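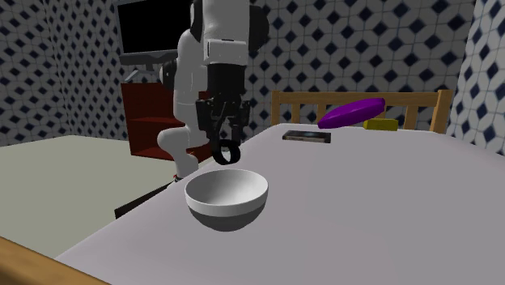 Cleltumia Runway Captions: data card

Version of August 2025. 3946 captions from fashion show coverage, split by label. Tornari and Oláh supply over 1000 of them, so treat any claim about "the season" with care.

Known problems

Colour names come from press notes. "Bone" and "chalk" may well be the same coat. 355 captions give no fabric, and we have not guessed.

The trend tags were added by 2 people who often disagreed. I wouldn't train on them.

Files

captions.csv
labels.csv
trend_tags.csv (see above)

The Caltum shows from December are still missing.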